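Hilo. Llevo semanas prometiendo que iba a contar cómo fue lo de escribir el libro de devocionales con la iglesia, y como hoy me han cancelado el ensayo del coro, pues aquí estoy, con un café y sin excusas.

Para quien no me siga desde hace mucho: soy copastora en Stirnden, una congregación pequeña. Los días buenos somos 200, los días de lluvia somos los de siempre y el perro de Gaurav. Predico una semana sí y otra no, llevo el grupo de jóvenes y, desde junio, también tengo un libro con mi nombre en el lomo. Todavía me da la risa cuando lo veo.

El libro se llama Oster. Me preguntan muchísimo por el título. Era el nombre que tenía la carpeta del ordenador donde iba guardando las meditaciones de Pascua, hace años, y cuando la editorial me pidió tres propuestas mandé tres bastante solemnes y esa, por si acaso. Eligieron esa. Mi madre sigue pensando que es una errata.

Vamos por orden, que me disperso.

Yo no quería escribir un libro. Quería dejar de perder los papeles. Preparaba el sermón en hojas sueltas, lo predicaba y luego las hojas acababan dentro de himnarios, en la guantera del coche, una vez en el congelador (larga historia, había guisantes de por medio).

Un día se me acercó Soon-im Yang después del culto y me dijo: «Lo que has contado hoy de Noemí, ¿me lo puedes pasar escrito? Es para mi hermana». Y no pude, porque no lo tenía. Tenía media hoja con flechas. Me fui a casa con una vergüenza enorme.

Así que esa semana lo escribí entero, a máquina, con sus puntos y sus comas, y se lo di. Dos páginas. A la semana siguiente me lo pidieron tres personas más. A la otra ya lo estaba dejando en la mesa de la entrada, en fotocopias que salían torcidas porque nuestra fotocopiadora es de antes del diluvio.

Y así un año y pico. Dos páginas por semana, unas mejores y otras que ojalá nadie conserve. Hay una sobre Jonás que me persigue. Si alguien la tiene, por favor, que la recicle.

El que lo convirtió en otra cosa fue Dae-han Ok. Llevaba la hoja parroquial y un día apareció con una carpeta de anillas, todas mis fotocopias dentro, en orden y con índice. Me dijo: «Esto ya es un libro, lo que pasa es que está mal encuadernado». Yo le dije que no. Tardé cuatro meses en decirle que sí.
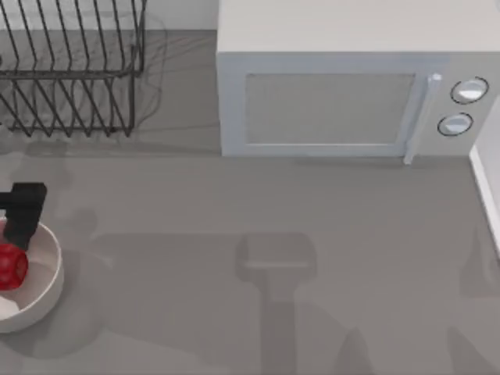 ¿Cuánto se tarda en pasar de una carpeta de sermones a un libro?

En mi caso, casi dos años. Once meses reescribiendo, unos cuantos más esperando respuestas y el resto corrigiendo pruebas, que es una penitencia muy seria.

Lo que más me costó fue quitarles el púlpito a los textos. Cuando predicas tienes la voz, las manos, la cara de la gente. Puedes repetir una frase cuatro veces y funciona. En papel, la misma frase cuatro veces parece que te has quedado dormida encima del teclado.

También tuve que quitar chistes. Muchos. Hyun-seo Ki, mi editora en Kedgate, me devolvió el primer capítulo con 39 notas al margen y por lo menos la mitad decían «¿esto hace falta?». Y no, casi nunca hacía falta. Salvé el de los guisantes, eso sí, me planté con los guisantes.

Hyun-seo no es creyente, por cierto. Al principio me preocupaba y luego me pareció un regalo. Cada vez que yo escribía «gracia» sin explicarla, me ponía un círculo y un signo de interrogación. Me obligó a decir en castellano corriente cosas que llevaba quince años diciendo en idioma iglesia.

Un ejemplo. Yo había puesto: «David derramó su alma delante del Señor». Nota suya: «¿Qué hizo, en concreto?». Pues mira, llorar, gritar un rato, quejarse de sus enemigos y pedir cosas. Lo escribí así, tal cual, y es la página que más me han comentado.

Paréntesis para quienes me escribís por privado preguntando si hay que tener editorial. Yo mandé el manuscrito a 8 sitios. De cinco no supe nada jamás. Dos me dijeron que era bonito pero no era lo suyo (uno de ellos me llamó «estimado pastor», en fin). Y Kedgate me dijo que sí, pero más corto.

«Más corto» eran un tercio menos de páginas. Me fui a dar una vuelta a la manzana, luego otra, y luego me senté a cortar. Gaurav Uniyal, que toca el bajo los domingos y es el hombre con más paciencia de Stirnden, se leyó las dos versiones y me fue marcando con una cruz las meditaciones en las que se aburría. Fue duro. Acertó en casi todas. En la de Lázaro no, y la dejé.

Ahora la parte de la que me cuesta más hablar, que es mezclar el libro con el trabajo de pastora.

Hubo una temporada en que visitaba a una familia en el hospital y por dentro iba tomando notas. No para contarlo, jamás contaría eso, pero se me iba la cabeza a la frase. Me di cuenta en el ascensor y me sentí fatal. Se lo conté a Si-eun Han, mi compañera en el pastorado, y me dijo que lo dejara un mes. Que el libro no se iba a ir a ninguna parte. Lo dejé un mes – y le hizo bien al libro, y a mí más.

Desde entonces tengo una regla. Las personas de la congregación no salen si no lo han leído antes y me han dicho que sí. Soon-im sale, por ejemplo, y me corrigió dos veces el color de su abrigo. Otra persona me dijo que prefería no salir, y esa meditación, que era de las que más me gustaban, está en un cajón y ahí se queda.

Otra duda que me llega mucho: ¿quién cobra? Los derechos de la primera edición van al fondo de becas del grupo de jóvenes. Lo decidimos en la asamblea, se votó y consta en acta. El resto de mi vida lo paga mi sueldo, que no da para yates, por si alguien estaba preocupado.

Cifras, que os gustan: se han vendido 2,524 ejemplares según la última liquidación. Para una editorial grande es una mañana tonta. Para mí son muchísimos, es más gente de la que me ha oído predicar en toda mi vida.

De las cartas podría hacer otro hilo. Me ha escrito una maestra jubilada que lee una meditación cada noche a su marido. Me ha escrito un chico que no pisa una iglesia desde los doce años y que no piensa volver, y que quería discutirme el capítulo de Job. Nos hemos cruzado ya cinco correos. Creo que va ganando él.

Y una señora me mandó la lista de erratas. Página, línea y todo. Señora, si me lee: gracias, están corregidas en la segunda edición, menos la del salmo, que discrepo.

¿Habrá otro libro? Hay una carpeta nueva en el ordenador, se llama Sung, y de momento tiene dos páginas y media sobre cantar cuando no se tienen ganas. Salió de una tarde de ensayo horrible, con medio coro acatarrado y el himno medio tono más bajo. No prometo nada. Hyun-seo ya sabe que existe porque se me escapó por teléfono, y ahora me pregunta por ella como quien pregunta por un sobrino.

Mientras tanto, si estáis cerca, el 25 de enero de 2019 hacemos una lectura en el salón de la iglesia. Empieza a las siete, la entrada es libre y Dae-han trae la carpeta de anillas original, que está hecha polvo y ha cogido cierto carácter de reliquia (protestante, pero reliquia).

Leeremos tres textos cortos, Gaurav tocará algo entre medias y luego preguntas. Se puede venir con niños. Se puede venir sin fe, con poca o con la de otro sitio. Habrá bizcocho de Si-eun, así que llegad pronto, que el de la última vez duró lo que tardé en dar las buenas tardes.

Contesto dudas por aquí esta noche, después de cenar. Las de Jonás no.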